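Business and Society
Unit 9: Company giving and community support

The last unit dealt with what a company owes to its staff and customers. Now we turn to what it gives away, and how a reader can judge the claims it makes about this in its annual report.

Company giving takes several forms. The simplest is a cash donation to a charity. Others are gifts in kind (stock, equipment, use of a room), staff time, sponsorship of an event, and matched giving, where the firm adds to what its employees raise. Each has a different cost to the firm and a different use to the charity, so they should not be lumped together under one heading.

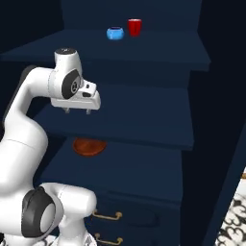 Sponsorship needs particular care. If the firm gets its name on the shirts and a table at the dinner, part of the payment is buying publicity. The charity may still be very glad of it, but in the accounts it usually sits closer to marketing than to donations.

Case A: Savelmont
Savelmont is a packaging firm with 49 employees. It gives each of them 2 paid days a year to help a local cause of their choice. In the first year take-up was poor. Line managers had not been told who would cover the shifts, and staff did not like to ask. The firm then put the days on the rota in advance and take-up improved. Note that the policy itself did not change - only the way it was run.

Case B: Drastura
Drastura sells office software and matches staff fundraising up to £2,000 per team. The money goes to the Makowska hospice. Staff at the smaller Pravum branch complained that large teams reached the limit easily and theirs never did. Consider whether a limit per person would be fairer, and what it would do to the total cost.
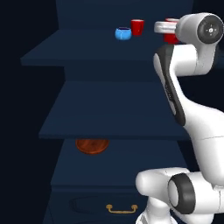 Should a firm publish the amount it gives?
Most readers are better served if it does. A figure can be compared with profit and with last year's figure, while a phrase such as "proud supporter of many charities" cannot be checked at all. Some owners prefer to give privately, and that is a fair choice, but they should then leave the subject out of their advertising.

Key terms
Gift in kind: goods or services given in place of money.
Matched giving: the employer adds to sums raised by staff.
Payroll giving: a regular donation taken from wages before tax.

For the seminar
Find one company report with a section on community support. Mark every claim that could be checked by an outsider and every claim that could not. Bring a printed copy, as we will be swapping them.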